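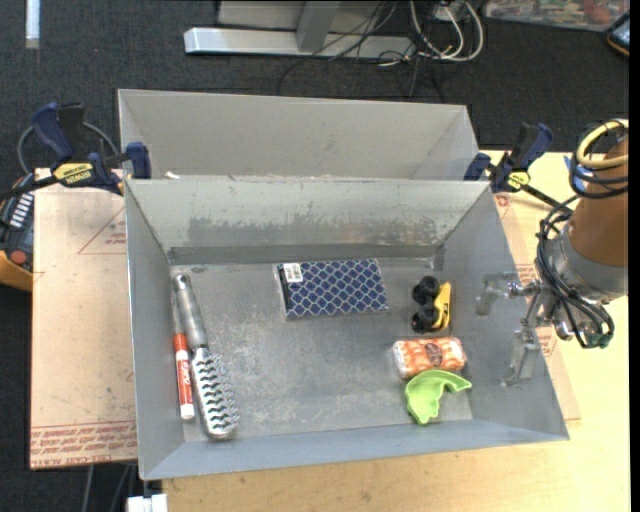
*Slide 1. Mixed-item return bin, gray metal, as used at the Tresgate sorting room.*

## Speaker notes: Small Items and the Shared Bin

Presented by Reshma Shezi, Facilities and Stores, Cliltberg
13 March 2025

**Opening (leave slide 1 up)**

Good morning, and thank you to the Botha office for hosting the session. My subject is the handling of small returned items at our sites, and in particular the open bin into which most of them are placed.

Allow the audience a moment with the slide before continuing.

A notebook with a patterned navy cover lies near the back. A yellow and black toy vehicle is on its side to the right of it, and a marker is close against the left wall. Items of this kind belong to different departments, and under the present procedure they reach the sorting room together.

**The procedure as it stands**

Small items left in meeting rooms, the family area and the staff kitchen are brought to the sorting room at the close of the day. They are placed in the bin and recorded on the Pruvo sheet the following morning. In October the room recorded 478 items. Of these, 189 went back to a department shelf and 90 were claimed by their owners. The remainder stayed in storage past the review date.

Mr. Magagula will speak to the storage figures after the break. Please hold questions on cost until then.

**Condition of the bin**

Point to the floor of the bin and then to the lower half of the back wall.

The scratches and rubbed patches are plain to see. Staff have asked whether worn bins should be replaced. Our position is that surface wear alone is not grounds for replacement. A bin is withdrawn when it has a sharp edge, a split seam or a dent that prevents it from sitting level. Site leads should check for these at the monthly inspection and sign the card.

**Placing items**

Three points, taken slowly:

- Paper goods are to be laid flat and kept clear of anything with a rough or toothed surface. The long silver tool at the left of the slide has jagged teeth or bristles along one side. It should be in a sleeve.
- Wrapped goods go in the top tray. The orange and white package, in its clear plastic, would be moved there under the new procedure.
- Markers and pens go in the cup on the sorting table. Caps are to be checked at the time of sorting.

If asked about molded plastic pieces such as the lime-green one near the front wall: any piece that cannot be matched to a set is tagged "unidentified" and held for 48 hours on the open shelf, where staff may look at it. It is then stored with the other unclaimed items.

**Labels**

The notebook has a small white label in its upper left corner. We ask all departments to place labels in that position. Zdeňka Hrubý has prepared a sheet of blank labels for each table, and further sheets can be requested from her office.

A label should give the department and room number. Personal names are not required, and we would prefer that they be left off items used by visitors.

**Transition**

Invite Byung-chul Won to present the shelf layout for Tresgate. Advance to slide 2 when he reaches the lectern.

*Note to self: the revised inspection card is still with Pravesh Molefe for approval. Do not distribute the old version.*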